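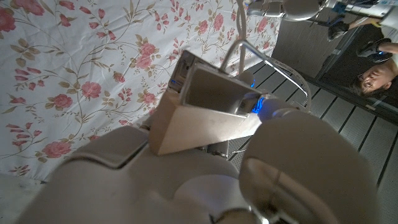 The gripper with the beige box in its jaws, over the rose-patterned sheet.

In the shared workshop at Astberg, a robot arm costs less than the bench it stands on. The plastic parts of the Andum gripper came from a printer in the next room, and the members paid 434 euros for everything else, with the motors being the largest part of the bill.

The group began in 2017 with a plotter that could draw only circles. The arm is its third large build. It has taken 174 evenings, and many of them went to one finger. The first fingers were narrow and hard, and a light box turned between them as soon as the wrist moved. The present ones are round and wide, and they hold better on thin walls.

The cables are still a problem. A cable which is too short pulls at the joint, and one which is too long will catch on something sooner or later. At Menari, a smaller workshop two hours to the south, they lead theirs from the ceiling. Astberg has tried the same, with moderate success.

I visited in June, when 11 people were sharing two arms and one good soldering iron. Most had never programmed a machine before. The control software is called Phuthong and its manual is short, so questions are asked across the room. The next task is a softer pad for the fingers, and the rubber for it has already been ordered.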